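Plumon Design Studio - Pre-Press and Sign Inspection Checklist
Client: Hovland Bakery, Plandcombe
Job: menus, window lettering, hanging sign, paper bags
Checked by: Gyu-bin Ok
Second reader: Mal-soon Ham

Please fill every line before the files leave us. If the line is not for your job, write N/A and do not leave it blank.

PART A - PRINT FILES

1. Logo is the final version, all letters converted to outlines
OK. The old file still had live type in the word "Bakery". I replaced it on Monday.

2. Year under the logo reads 1967
OK. In the first proof of the menu it was missing. The client wants it on everything except the small stickers.

3. Colors are CMYK, no leftover RGB pictures
FAIL, then OK. One photo on page 2 of the menu was RGB. Converted, and the bread became a little gray, so I warmed it by hand. Mal-soon looked at it and agrees.

4. Bleed on all sides
OK for menu. For the bags the printer uses his own template, see item 6.

5. Smallest text can be read at arm's length
COMMENT. The allergy notes are 6 point. I can read them, but my eyes are good. I ask that we go bigger and make the border thinner. Waiting for the client's answer.

6. Bag artwork is placed on the printer's template
OK. Quantity on the order is 2000 bags. Please compare with the invoice when it comes, last time the two papers did not say the same.

7. Spelling read by a second person
OK. Mal-soon found "cinammon" two times. Both corrected.

PART B - WINDOW LETTERING

8. Glass measured on site, not from the drawing
OK. The left window is narrower than the drawing says. Lettering was made smaller to fit.

9. Lettering does not cover the emergency exit notice
OK.

10. Door has a visible strip at eye height, so people do not walk into the glass
FAIL. There is no strip in the design. I added a row of small wheat ears in white. It must be approved by the owner before cutting.

PART C - HANGING SIGN

11. Bracket and wall fixings approved by the installer
OPEN. Omero will do the installation and they did not send the signed sheet yet. The sign must not go up without it.

12. Edges of the sign are smooth, no sharp corners
OK. I passed a cloth along all the edges and it did not catch.

13. Clear height under the sign written on the drawing
OPEN. It is written in pencil only. Please put it in the file.

14. Electric parts
N/A - the sign has no light.

PART D - STUDIO, BEFORE CLOSING THE JOB

15. Blades returned to the closed box
OK.

16. Spray glue used only with the window open
COMMENT. The smell was still strong at 5 in the afternoon. We should also use the fan.

17. Samples and proofs labeled with the job number
FAIL. Three menu proofs had no number. I wrote 57 on the back of each one.

18. Walkway to the back door is free
OK after moving the paper rolls.

Still to do: items 5, 10, 11 and 13. I will check them again when the papers from Omero arrive. The bags can go to print now, they do not depend on the sign.

G. Ok 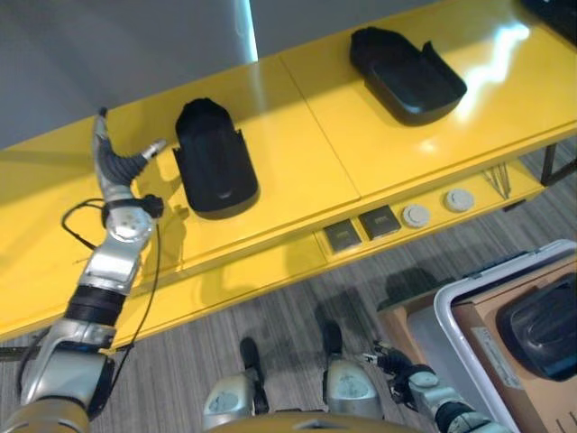
Two black trays on the yellow table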